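Sleep and Bedroom Habits in Shared Student Housing

Group project report, Vildale
Chinyere Okonkwo, Aliki Ververidis, Elibariki Kariuki
Date submitted: 29/03/2023

1. Background

Our group wanted to find out what keeps students awake in shared housing. We had all read advice on sleep that assumes you have a quiet room and a fixed schedule. Most students we know have a bed, a desk and a closet in one small room, with a kitchen on the other side of the wall.

2. Method

We wrote a short online survey and sent it to 634 students living in the Molia and Calletti buildings. We stopped taking answers when we reached 500. The survey asked about bedtime, wake-up time, noise, light, and what people do in bed besides sleep. Elibariki tested the questions on his roommates first, and we rewrote two that they found confusing.

After the survey, Aliki did longer interviews with Keabetswe Oosthuizen and Efthymia Lambrakis, who live on the same hallway in Molia and keep very different hours.

3. Results

Noise was the most common complaint in both buildings. In Calletti it was mostly doors. In Molia people wrote more about voices in the kitchen late at night. Street noise came up less than we expected.

Using the bed as a place to study was the habit most often linked to late bedtimes. 80 students wrote extra comments about this. Several said their desk was too small for a laptop and a book together, so they moved to the bed and stayed there. Keabetswe told us she makes her bed every morning and tries not to sit on it until evening. Efthymia eats, reads and takes calls on hers.
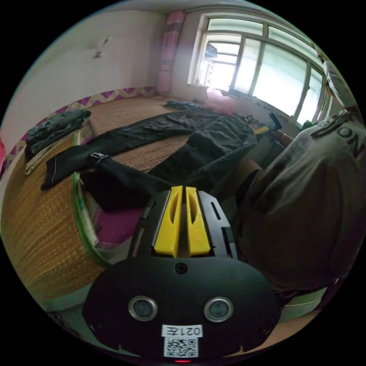

4. Problems with the survey

We asked students to report their own bedtimes, and people may not remember them well. The survey also went out in March, close to midterms, when many students stay up later. We left out a question on caffeine, which was a mistake.

5. Suggestions

Soft closers on the Calletti hallway doors would be a cheap first step. For Molia, we suggest kitchen quiet hours and a larger desk in each room when the furniture is next replaced. If another group repeats the project, they should run the survey early in the term and have a few students keep a sleep diary.

Chinyere wrote sections 1 and 4, Elibariki wrote section 2, and Aliki wrote sections 3 and 5.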